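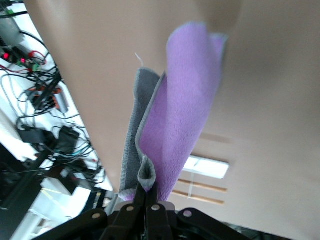

A two-sided microfiber towel, lavender-purple plush on one face and grey on the other.

Sutovport linen room switches to purple and grey, and the folding has gotten fun

SUTOVPORT, 07/07/2025 – Paper towels are on their way out at the Rutkowska Community House, and what's taking their place is soft, washable and very, very purple.

The house has put 309 two-sided microfiber towels into its linen room, enough to keep the kitchen, the craft rooms and the front desk stocked between wash days. Each towel has a thick lavender side for drying and a grey side for wiping, with a grey edge running all the way around. You can spot one from the far end of the hallway, and people love them already!

"I've been folding towels for a good part of my working life and I still got excited when we opened the first carton," said Odair Caldeira, who runs the linen room. "They're so plush. You pick one up and you want to go find something to dry."

The switch began in April with a trial of 78 towels in the ground-floor kitchen. Staff there had been going through paper at a startling rate, mostly on soup nights, when every counter gets wiped down between servings and then wiped down all over again. Trilar, the supply shop on Gallero Street, sold the house the trial batch and later the rest of the order. By the end of the month the kitchen crew was asking for more, and the pottery group upstairs had started borrowing them (they have since been given their own shelf).

The color rule is simple enough to fit on a card taped inside the cupboard door. Grey side for counters, tables and spills. Purple side for drying dishes, glasses and hands. A towel that has been used on the grey side goes into the wash before its purple side touches a plate. Floors still get the old cotton rags, which live in a separate bin by the back stairs.

Caldeira has worked out a fold that he is delighted to show to anyone who stops by. Lay the towel flat with the grey side up, bring the two long edges in to the middle, fold it in half the long way, then roll the bottom up a couple of turns so it stands in the basket. The purple ends up on the outside with a band of grey showing down one side. Pull one out and the next one stays put.

"We tried stacking them flat and they kept sliding off each other like puppies," he said. "Standing up, they behave. And the shelf looks terrific."

Washing took a little more figuring out. The first loads went in with the kitchen's cotton aprons, and the towels came back covered in lint, which microfiber grabs and does not like to give up. Now they go in by themselves, in warm water with a small scoop of plain detergent and no fabric softener. They get a low tumble, or the line in the courtyard when the weather is good. Thirty to a load is the most the big machine can handle before the towels at the center come out still soapy.

Loose threads turn up now and then along the edges, and Caldeira asks that people leave them alone. A pair of small scissors hangs on a hook beside the folding table, and a quick snip keeps the plush from pulling. Bleach is off the list as well, for the sake of the purple.

The savings are real, too. The house had been buying paper towels for every room in the building, and the money set aside for them this year came to $2,000. What is left after the towel order will go toward a second drying line in the courtyard and new hooks for the craft rooms, which have been making do with nails and one very tired coat rack.

Neighbors who use the house have taken to the change quickly. The bread-baking class now covers its rising dough with clean ones, purple side out, and the toddler playgroup has discovered that a folded towel makes a good pillow for a stuffed bear. The playgroup's towels are kept in a low basket so the kids can fetch their own after snack time, and there's a fair amount of racing to see who gets there first.

One question has come up often enough that it is getting its own notice on the board: no, the towels can't be taken home. A few went missing in the early weeks, most of them in swim bags and lunch boxes, and nearly all have come back clean and folded. Anyone who finds one in the car can drop it in the return box by the front door, no questions asked.

For those who want the same towels in their own kitchens, Trilar has set aside a bin of them near the register in the same lavender and grey. The shop will also have them in the house colors through the summer.

Caldeira will give a short folding and washing lesson in the linen room this month, with coffee afterward in the kitchen. There's no need to sign up. Bring a towel of your own if you have one that won't stay folded, and he'll have a go at it. The linen room is at the end of the ground-floor hallway, past the mailboxes, and the door is open whenever the dryers are running.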